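홈 | 면세·공항쇼핑 | 환율정보 | 질문게시판 | 로그인

면세·공항쇼핑 게시판
클루밤(Cluvham) 공항점 인도장 바뀐 뒤로 다들 어떠세요?
조회 876 · 댓글 6

캐리어두개
지난 목요일에 다녀왔는데 할 말이 좀 많아서 글 남겨요. 저는 원래 출국할 때마다 클루밤에서 화장품을 미리 주문해 놓고 인도장에서 찾는 사람이거든요. 벌써 몇 년째 그렇게 해 왔고 불만도 별로 없었어요. 그런데 4월에 운영사가 스터넬(Sternel)로 바뀌면서 인도장이 동편 끝으로 옮겨 갔더라고요. 문자에는 "변경된 인도장을 확인해 주세요" 한 줄뿐이고 지도 링크는 예전 자리로 연결돼요. 덕분에 서편까지 갔다가 다시 돌아왔네요ㅠㅠ

번호표를 뽑으니 216번. 제 앞으로 줄이 어마어마했고 창구는 여섯 개 중에 두 개만 열려 있었어요. 새벽 6시 반이었으니까 이해는 하는데, 그 시간대에 출발편이 제일 몰리는 거 다 알잖아요.
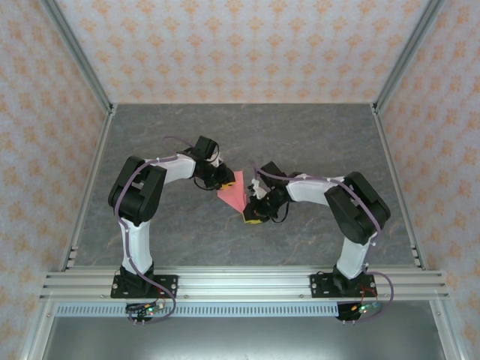

그래서 저는 일단 줄 옆 의자에 앉아서 앱으로 취소가 되나 봤는데, 출발 당일은 취소 버튼이 아예 안 눌려요. 고객센터는 9시부터고요. 결국 제 번호가 불린 게 탑승 시작하고 나서였고, 에센스 두 개랑 선크림 받아서 게이트까지 뛰었습니다. 비행기는 탔어요. 탔는데 자리에 앉아서 열어 보니 선크림이 주문한 거랑 다른 용량이더라고요. 작은 걸로 왔어요!

차액은 환불해 준다는데 귀국하고 나서 영수증 원본을 우편으로 보내라네요. 요즘 세상에 우편이라니... 이거 앱으로 처리해 보신 분 계신가요?

댓글

밤비행기
저 앱으로 했어요. 1:1 문의에서 '상품 문의' 말고 '결제 문의'로 들어가면 사진 첨부가 돼요. 영수증이랑 제품 바코드 찍어서 올렸더니 나흘 뒤에 카드 취소 문자 왔습니다. 상품 문의로 넣으면 우편 안내만 똑같이 와요. 저도 처음엔 그렇게 당했어요.

라운지죽순이
글쎄요, 저는 오히려 지금이 나은 것 같은데요. 예전 자리는 통로가 좁아서 캐리어 끌고 줄 서면 지나가는 사람들이랑 계속 부딪혔잖아요. 지금은 앉을 데라도 있고. 저는 오후 2시쯤 갔는데 앞에 한 팀 있었고 금방 받았어요. 시간대 차이가 크지 않을까요?

캐리어두개
밤비행기님 감사해요!! 결제 문의로 넣어 볼게요. 라운지죽순이님, 오후는 원래도 한가했어요. 저 같은 새벽 출발은 선택지가 없거든요. 의자 생긴 건 인정합니다. 그래도 의자보다는 창구를 하나 더 열어 주면 좋겠어요.
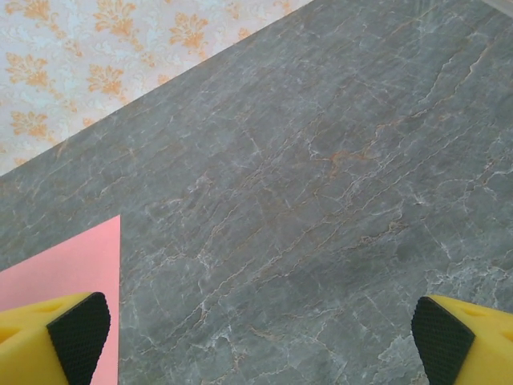

환승은체력
새벽이면 차라리 매장에서 바로 사는 게 속 편하지 않나요. 저는 인도장 안 쓴 지 꽤 됐어요. 같은 터미널에 리스터(Lister) 매장도 있고, 온라인 쿠폰 빼고 보면 가격도 크게 차이 안 나요. 향수는 매장 쪽이 쌀 때도 있었고요.

캐리어두개
그 쿠폰이 문제죠ㅋㅋ 적립금까지 쓰면 꽤 차이 나요. 에센스 같은 건 매장가 보고 나면 손이 안 가더라고요. 리스터는 제가 쓰는 브랜드가 안 들어와 있고요. 그래도 다음에 혹시 급하면 한번 들러는 볼게요.

밤비행기
쿠폰 얘기 나와서 말인데 셈월(Semwal) 제휴카드 있으신 분들은 결제 전에 할인 적용됐는지 꼭 보세요. 운영사 바뀌고 나서 자동 적용이 풀려 있어요. 저는 모르고 결제했다가 취소하고 다시 했는데 그 사이에 환율이 올라서 괜히 더 냈습니다. 설정 들어가서 카드 다시 등록하면 돼요.

라운지죽순이
헉 저 그 카드인데 몰랐어요. 방금 들어가 보니 진짜 풀려 있네요. 지난번 향수도 할인 없이 산 거였어요... 이건 저도 스터넬 편 못 들어 주겠네요. 결제 문의에 같이 넣어 봐야겠어요.

추천 6 · 공유 2 · 신고
이전글 | 다음글 | 목록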